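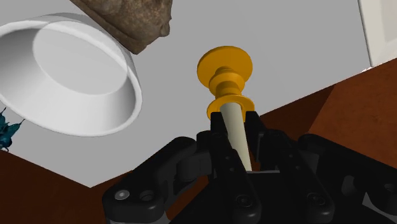 A cream rod with a yellow-orange cap, held upright.

Flirnel goes into its second season

Two years ago Pei-shan Fang was told that a play made entirely out of other people's letters to a regional bus company would not hold an audience. Flirnel ran for 28 nights. Some of those audiences were small enough to share a taxi home, but they came, and a few of them wrote letters afterwards, mostly about the seats.

The new version opens at the Preda in April. Pei-shan has been back through the archive, all 1,408 complaints, and has thrown out most of the first act in favour of correspondence she had previously judged too dull to stage. She now considers it the best material in the building. There is a nine-minute exchange concerning a lost umbrella in which both parties behave terribly, and a man from out past Dandmont who wrote every month to praise one particular driver and then, without explanation, stopped.

The testimonies are new as well. Over winter the company sat down with former drivers, conductors and one very patient switchboard operator, and recorded what they remembered. Their memories do not agree with the letters, or with each other, and the script makes no effort to sort it out. Two actors read the letters, a third plays the recordings, and at some point in the second half everyone has to change places while the house lights stay up. I saw a rehearsal and can report that this takes longer than planned.

Running time is 70 minutes with no interval, down from a first draft the cast still refers to in lowered voices. The Preda seats 47 and the bar closes when the show starts, so organise yourself accordingly. Tickets are at the door or through the Bukero booking page, which has been repaired and no longer sends everyone to the puppet workshop.

Pei-shan will stay for a chat after the early performances. She has asked that questions be questions. Members who still have their old paper bus tickets are invited to bring them along for the foyer wall, and they will be returned if you put your name on the back.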